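Selero Two-Arm Bench Kit
Section 4: Your first packing run

Now the fun part! With both arms bolted to the front rail and homed, you can teach the kit to pack a hard case.

1. Set the case near the back of the table, hinge to the rear, and open the lid all the way.
2. Keep the middle of the table clear so the arms can swing.
3. Select Teach and set speed to 16 percent. It feels slow, but you'll be glad of it on the first try.
4. Guide the left gripper over the case, then press Mark.
5. Park the right gripper over the open tabletop, fingers spread, and press Mark again.

Caution: Leave a generous loop in each cable. A tight cable will tug at the wrist. 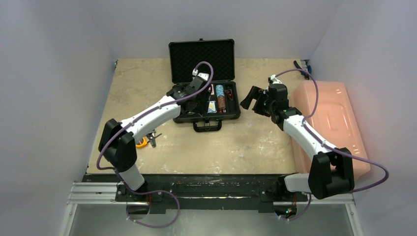
6. Press Play and watch the whole path once with a hand near the stop button.
7. Happy with it? Raise the speed to 80 percent and run it again.

Note: Memory holds 196 marks, plenty for a full case.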